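Citthorpe Shared Workshop Forum > Builds > Arms and motion
Thread: Two-arm cell, left arm sags at full reach

wragg_bench
Posted 7:40 pm
Cell is up and both arms home reliably. Both bases are bolted to one black bar on the front extrusion. Left arm droops when it reaches toward the back wall. Commanded height and measured height differ by 4 mm at mid floor and 11 mm near the wall. Right arm, same firmware, same gains, is within 2 mm everywhere I tested. Supply is the Mavlow 12 V unit, shared. Suggestions before I start pulling joints apart?

tallow332
Posted 8:05 pm
Cable drag. You have the bundle running the whole length of the arm. Unclip it at the wrist, repeat the test, post the numbers. Also a photo of the cell as it stands.

wragg_bench
Posted 8:52 pm
Unclipped, 10 mm at the wall. So 1 mm from the cable, the rest from somewhere else. Clipped it back on for the photo. Left gripper is near the network switch, which is the far target for the reach test. Mics and stands are for the sorting job and stay in.

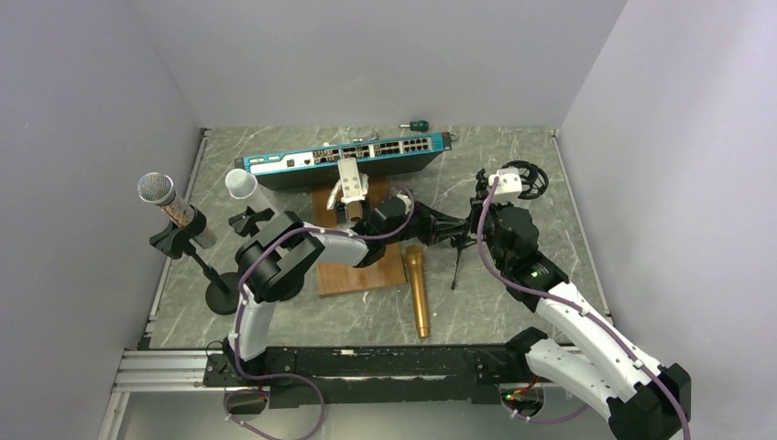
Re: Two-arm cell, left arm sags at full reach

odd_pitch
Posted 9:14 pm
Cable was never going to be 11 mm. Check the shoulder horn screws. On my pair one side had backed out far enough to rock by hand. Power on, torque on, push down on the forearm and watch the horn against the bracket. If the horn holds still and the bracket moves, it's the screws.

tallow332
Posted 9:31 pm
Disagree on order. Shared supply, two arms, and the far pose is the worst case for current. Measure voltage at the left shoulder connector with both arms loaded. If it drops under 11 V the servo can't hold position and no screw will fix it.

odd_pitch
Posted 9:38 pm
Then the right arm would droop too. It doesn't.

tallow332
Posted 9:45 pm
Only if both wire runs are the same length and gauge. He hasn't said.

wragg_bench
Posted 10:20 pm
Left run is longer, same gauge. 11.7 V at the shoulder, both arms loaded. Horn doesn't move against the bracket. Encoder on the shoulder reads 382 counts at the far pose, target was 332. At 4096 per turn that's 4.4 degrees, so the servo knows it is off and isn't correcting.

jumex_sub
Posted 10:41 pm
Read back the torque limit register on that servo. A replacement can come with a lower limit than the rest of the chain, and copying gains doesn't copy the limit.

wragg_bench
Posted 11:02 pm
Limit was 500 out of 1000 on the left shoulder, 1000 on the right. Set to match. Error at the wall is now 3 mm. Going to add a little integral gain tomorrow and rerun the grid.

tallow332
Posted 11:10 pm
Watch the case temperature if you hold that pose. I'd still run heavier wire to the left base.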